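Home | Forums | Kitchen & Home | New posts | Search | Log in

Thread: Do you rinse before the dishwasher or not?

pluvdale_pam
Right, settle something for me. We moved to Pluvdale in October and the new kitchen came with a dishwasher, first one I've ever had. I rinse everything under the tap first. My other half says I'm basically washing up twice and wasting water. Who's right?

teatowel66
Other half. Scrape, don't rinse! I stopped years ago and the plates come out fine. The only thing I soak is the porridge pan, because porridge sets like cement.

greasy_spoon
Disagree with teatowel. Depends on your machine. Ours is an old Wellik and if I don't rinse, I get bits of rice baked onto the glasses. Tried it both ways for 3 weeks.

teatowel66
When did you last clean the filter though?

greasy_spoon
...there's a filter?

pluvdale_pam
Ha! I didn't know either. Where do I look?

teatowel66
Bottom of the machine under the lower rack on most of them, usually twists out. Do it every couple of weeks. greasy, I'd wear gloves for yours.

mendberg_mick
Filter aside, I'm with greasy on eggs. Egg yolk gets a rinse in this house and I won't be argued with. Also don't cram it, we put 6 bowls nose to tail and the middle ones never get clean.

pluvdale_pam
Fair enough. Next daft question, is a tabletop one any good? My mum's in a flat with no room under the worktop. She's after a new microwave as well.

mendberg_mick
Had a small one for 2 years before we moved, loved it. You do need to measure the height under your cupboards, and the depth with the door down, which I forgot. Couple of pics, microwave and a dishwasher-style machine: 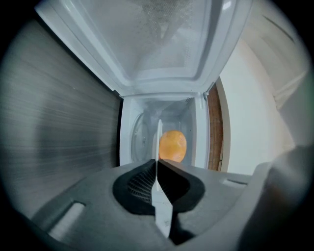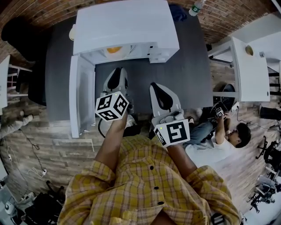 First one's the microwave with the door up, second is a white dishwasher-style machine with its door folded down.

greasy_spoon
Filter's out. I'm not describing it. Pam, stop rinsing, I take it all back (except the rice).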